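The town where things are mended on Wednesday

The bus from the coast stops in Berine only when somebody presses the button, and on the day I went I was the one who pressed it. The driver looked at me in his mirror. I think he wanted to be sure that I meant it.

I had come because of a shop. It is called Ririk, it has one window and one long counter, and for the last five years it has repaired small things for the people of the valley. I do not mean cars or washing machines. I mean the things which most of us throw away without feeling much: an umbrella with one broken rib, a hole punch, a torch, a clock for a child's bedroom, a pepper mill that turns but gives no pepper. The people who work there have asked me to write about the shop and not about them, so I will not give their names. They are two, they are related by marriage, and they argue a good deal about screws.

Berine has 2000 inhabitants in summer and fewer in winter. Its main employer was once Khumalo, a factory which made fittings for windows and doors. The building is still there behind the station, with the name in tall letters on the roof, and the older people speak of it as if it had closed last month. When it was working, it taught half of the town to use a file and a vice. This, I was told, is the true reason why a repair shop could open here and not in the larger town down the road. The customers know what they are asking for. They come in and say that the pawl is worn, or that the thread is crossed, and often they are right.

The shop takes work on every weekday, but Wednesday is the day for what they call small mending. On this day there is no form to fill and no ticket. You put your object on the counter, you wait, and somebody looks at it in front of you. If it can be done in the time it takes to drink a coffee, it is done. If it cannot, you are told so, and you may leave it or take it home.

I arrived before nine and there was already a queue. A man had a pair of garden shears wrapped in newspaper. A girl of school age held a music box with both hands, the way you carry a full bowl of soup. Behind her were two sisters with a lamp, who disagreed already in the queue on what was wrong with it.

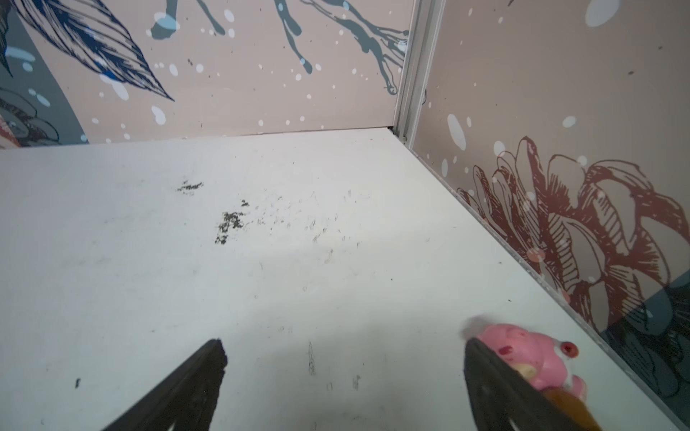
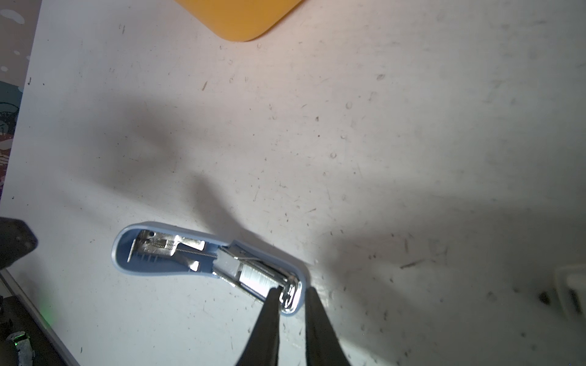
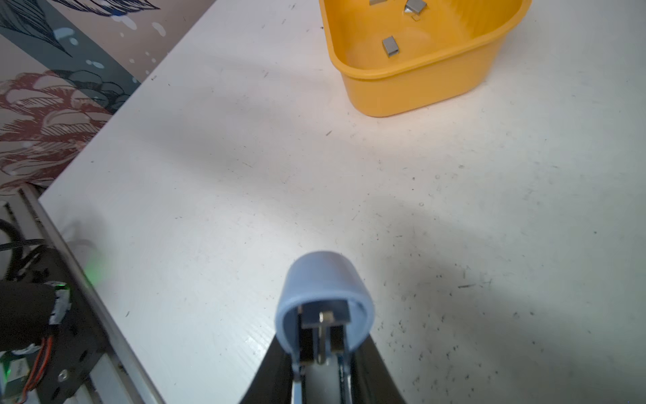 Small mending has its own order of difficulty, and it took me most of the morning to understand it. I had supposed that electrical things would be the worst. They are not, at least not for these two. A lamp has a plug, a wire, a switch and a holder, and the fault is nearly always in one of the four. The worst are objects which were never meant to be opened, where the two halves of the case have been glued and there is no screw to be found. The best are those that open by themselves in ordinary use. A stapler is a good example: open it, like the one with the pale blue casing in the second picture, and the spring, the pusher and the row of staples are all lying there in front of you. Nothing has been hidden, and a person with patience can learn how it works only by looking. The older of the two repairers told me that she judges every object by this measure. If she can see how it works within one minute, she considers that the maker has been polite to her.

The word polite came back many times during the day. A kettle was polite. A certain kind of alarm clock was polite until its makers changed the back. An electric toothbrush was described with a word that I had to ask them to repeat, and then they would not repeat it.

The lamp of the two sisters was a wire that had come out of its terminal. It was put back in less time than the sisters had spent on their disagreement. They paid with coins and a jar of plums, and they went out still discussing, now on the subject of who had pulled the wire.

The prices are written on a card beside the till and there are not many of them. Small mending costs the same whether it is a shoe buckle or a radio. There is a box for those who wish to give more, and I saw people put something in it and also people who did not, and the repairers looked at neither. I asked if the shop earns enough. The younger one went to the back and returned with the account book, which I had not expected. In the past year Ririk took in 690 objects. Of these, 600 went home in working order. The rest were given back as they came, or were left behind for parts with the permission of the owner. The rent is low, because nobody else wanted the premises. It earns enough for one person and a half, he said, and fortunately one of them has a small pension.

What happens to the parts is a subject by itself. The back room is lined with drawers which came out of Khumalo when the factory was emptied. They still carry the old labels, so that the drawer for springs is marked "hinges, left" and the drawer for clock hands is marked "samples". Everybody who works in the shop must learn this second language. A nephew who helped there for one summer made new labels, very neat ones, and for several weeks nothing could be found. The new labels were taken off again. I opened the drawer marked "complaints" and it was full of rubber feet.

I come from a country where this kind of shop was common when I was a child, and where it has now almost disappeared. My grandmother had her stockings mended by a woman who sat behind a window in the market, with a lamp and a tool like a very thin hook. It did not seem special to me. When I began to write on these subjects, I often met people who spoke of repair as a duty, or as a way to save the planet, and I do not say that they are wrong. But in the queue at Berine I did not hear much about the planet. I heard that the shears were good shears. I heard that the music box had belonged to an aunt, and that the tune was not the right tune according to the lid, but that it was the one the aunt liked.

The music box was the long job of the morning. Its comb was sound, but the small fan which slows the mechanism was jammed, so that it played four notes and stopped. The repairer took it out with tweezers, cleaned the pivot with a sharpened match, and put one drop of oil on it from the end of a pin. Then she gave the box back to the girl to wind. She told me afterwards that she never tries the thing herself first if the owner is present. She did not explain this and I did not ask.

At noon the door is closed and they eat. They invited me, and we had bread, a hard cheese, and the plums. The talk was of Arel, the next village up the valley, where some people would like to open a shop of the same kind. They have found a room beside the bakery. What they have not found is somebody who can solder and who also wishes to live in Arel in February. The two from Ririk have offered to go up there once a month, with a suitcase of tools, until such a person is found. They disagree on whether this is wise. The younger one thinks the road is too bad in the snow. The older one thinks that he drives badly and that the road has nothing to do with it.

In the afternoon it was quieter. A man came with a suitcase whose zip had lost its teeth, and was sent home with it. A boy wanted to know if they could repair a football, and they could. The garden shears, which had only needed sharpening, were collected by a different man from the one who had brought them, and for a moment there was some doubt, but he knew what newspaper they had been wrapped in.

I had with me my own umbrella, which had turned inside out on the ferry, and I had been too shy to put it on the counter while there was a queue. Shortly before five I did so. The older repairer opened it, looked at the hinge of the broken rib, and asked me how long I had owned it. I told her the truth, that I had bought it at the port for very little. She fixed it with a short piece of brass tube, and charged me the price on the card.

The bus back to the coast leaves from the other side of the road. There is no shelter, and it had started to rain.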